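Notes from the trail: six days on the Florkmont loop

I'm back, I'm sunburned, and I have one toenail fewer than I left with! A bunch of you wrote after the last newsletter asking how the Florkmont trip went, so I'll try to get it all down before I forget the good parts.

We met our guide, Odette Picard, at the bus station in Plamemeck and spent the first night in town. Take that night if you can. I nearly skipped it to save a little money, and I would have started the climb on four hours of sleep and airport pretzels.

Day two is the long one. You walk up through pasture, then forest, then a whole lot of loose rock, and you sleep at the Allix hut (149 steps from the last bend to the door, and yes, I counted every one of them out loud).

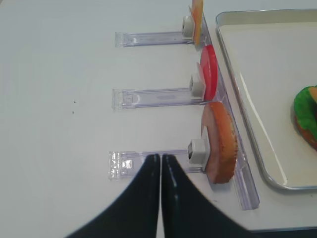
The next morning we went over the pass at 2335 meters. It was windy enough that I put on everything in my pack, including my pajama top. Marloes Van Dijk, who I'd only met the day before, lent me her spare gloves and I've owed her a drink ever since.

After that it's gentler. Two easy days along the river, a swim if you're braver than me, and then the last night at Hermans, where the beds are soft and the showers are hot. Bring cash for that one, they don't take cards.

The next group leaves in December with snowshoes, and the deposit is $400. Reply to this email if you want the packing list.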